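Right, long thread because a few of you asked how the sorting arm is going. Kettle's on, so get comfy.

Short version: it had a fault in May that took us far too long to find, and Thilini got a pinched thumb out of it. She's fine! Bit of a bruise and a very good story.

The job is simple. Cubes start in the tray, red ones go to the red rim, blue ones go to the blue rim. Brulevex (yes, we named the arm, blame Tharindu) had been doing it happily for weeks, 200 runs without much fuss.

Then one afternoon the gripper started letting go late. You'd get the open command in the log, and the fingers would just sit there thinking about it for up to 400 milliseconds, then spring apart. Sometimes the arm was already heading back to the tray by then. 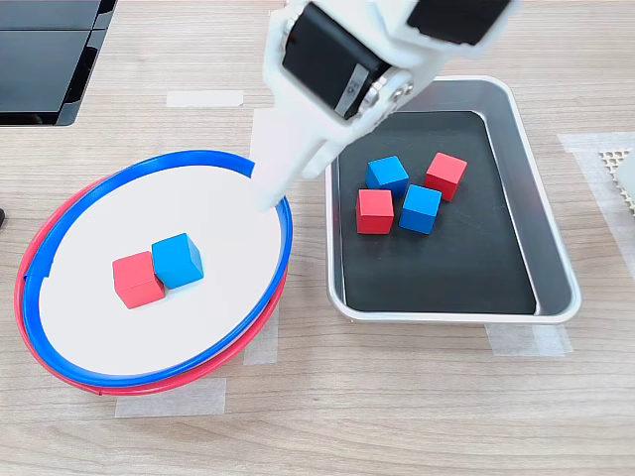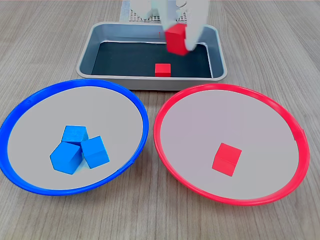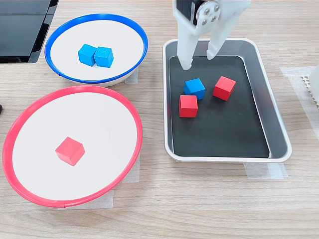
We blamed the software first, naturally. Tharindu went through 2455 lines of log with a cup of cold tea and found every command going out right on time, poor fella.

Then Thilini reached in to straighten a cube while the arm was paused, and the late open/close landed on her thumb. Paused isn't off, folks. A pause only stops new commands, and there was still one waiting to be carried out.

The culprit was a servo cable with a tired connector. The signal dropped out whenever the wrist turned a certain way, the servo missed its message, and our code kept retrying until it got through. I'd written that retry myself and was quite proud of it, sorry Thilini.

So: new cable, retries now give up after 4 goes and stop the whole arm, and hands stay out until the power's been cut at the switch. There's a big colourful sign and everything.

Still get the odd slow release first thing in the morning, and I haven't worked out why. If you've seen that on small servos, please sing out, I'd love to hear from you.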